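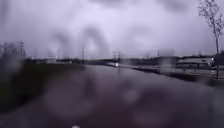 Page 4

Unit notes: Surface water on sealed pavements

Prepared by Daranee Kongkaew for the July block. Bring these notes to the tutorial along with your site sketch.

Terms

Ponding is water that sits on a pavement with nowhere to go. Sheet flow is a thin film moving across the whole surface toward the low side. Most sealed pavements show both in heavy rain, and the first job on site is to say which is which. Glossy areas that reflect the sky have a film of water over them, but a reflection alone doesn't give you the depth. Darker, mottled patches and pale streaks, like those in the lower middle of the photo, are places to mark on your sketch and check on foot with a rule.

Crossfall

Crossfall is the slope of the pavement from one side to the other. Flat country makes it hard to judge by eye. With a low horizon and few upright things near the road, a surface can look level when it isn't. Use the level and staff. Record the fall at each edge and at the centre, then repeat at the next station along.

The verge

Water leaving the seal has to cross the verge. Where grass meets the pavement, look for a lip of built-up soil and thatch. A lip only 57 mm high can hold water on the seal – you will see this at the Skerwood site, where the verge hasn't been cut back in years. Note the following:

Height of any lip above the seal
Direction the verge falls
Bare or scoured ground at the edge
Distance to the nearest drain or swale

Using poles as reference points

Utility poles are handy for locating a wet patch in your notes. There are four along the skyline in the photo, unevenly spaced, so don't use pole gaps as a unit of distance. Measure from one named pole with the wheel and write down which pole you used. In the Bergeron exercise two groups measured from different poles and their sketches couldn't be matched.

Visibility

Water droplets soften edges and smear the sky into the ground, and the line between seal and grass may be the only firm boundary left. Don't scale distances off a photo like this one. Write your observations down at the time and put the time of day beside each.

Exercise

A sealed area is 90 m long and receives 700 litres of water over a short shower. None of it soaks in. Draw the likely flow paths for a one-way crossfall to the left, then for a centre crown. Show where a continuous grass lip on the left side would change each drawing.

Questions about the level and staff go to Darcy Zacharias in the equipment room. Sketches are to be in pencil, with a north arrow.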